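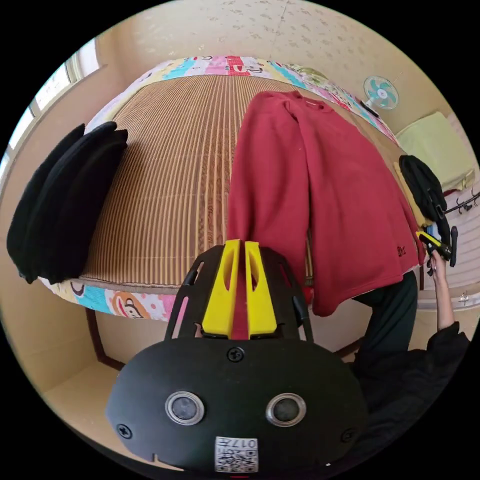
Can you fold clothes on a bed with a sleeping mat on it? A woven mat is one of the better surfaces for folding, as it is flat and firm and doesn't sink when you press down on a sleeve.

Folding on the bed

By Georges Karaki, Cuadros household pages, June.

Most bedrooms we cover here are small and don't have a table you can spare for laundry. The bed ends up doing the job. A straw or bamboo mat stays on through the warm months, over the ordinary bedding, and it gives you a smooth top to work on. The clothes were sorted on a Sunday, starting at two in the afternoon, with the window open.

A few notes on the method, for those who asked after the last gallery.

Sweatshirts go face down first. Smooth the body out with the flat of your hand, bring each side in towards the middle, lay the sleeves down the back and then fold up from the hem. If there is a small logo you want to keep on top, start with that side against the mat. Thick ones only need folding in half after that. Three folds makes a lump that won't sit in a pile.

Dark clothes are easier to tell apart before they are folded than after. Lay them out by daylight if you can, and put the heavier ones down first.

Jeans and other denim go at the bottom. They hold their shape and keep the rest level. Thin tops and anything slippery should go on last or in a pile of their own.

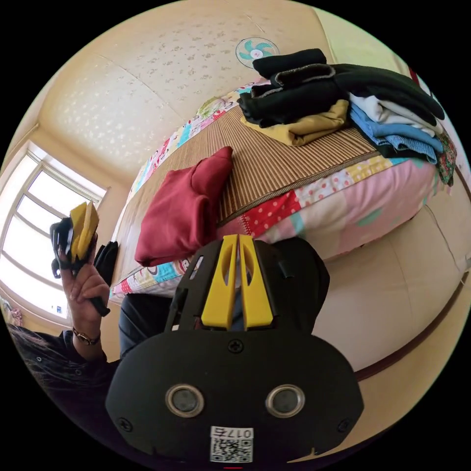

Folded clothes at the far end of the bed, black on top of mustard yellow, with white, light blue and denim alongside. The red one is on the mat.

The piles can wait at the foot of the bed until everything is done, then go to the cupboard in one trip. Shake the mat out afterwards and wipe it with a cloth that has been wrung out well. Let it air for around 60 minutes before anyone lies down on it. Straw marks if it is put away damp.

The next gallery will be on bedding, including how to store a patchwork quilt without getting hard creases along the seams.

1,197 views

5 comments

Jikach
I fold on the floor and my knees complain. Will try the bed.

Édgar Ticona
We have the same sort of mat. The edges catch on knitted things, so I keep jumpers in the middle. Otherwise it works well.

gernia_flat
Do you fold hoodies the same way? The hood always makes a bump.

Georges Karaki
Lay the hood flat down the back before you bring the sides in. There is still a bump but it's smaller.

Flokeo
Denim at the bottom is right. My husband puts it on top and the whole lot slides off.

Sign up to the Cuadros newsletter for new galleries. You can unsubscribe at any time.

This site uses cookies to remember your settings. Accept | Manage cookies

Contact | Copyright Cuadros | Back to top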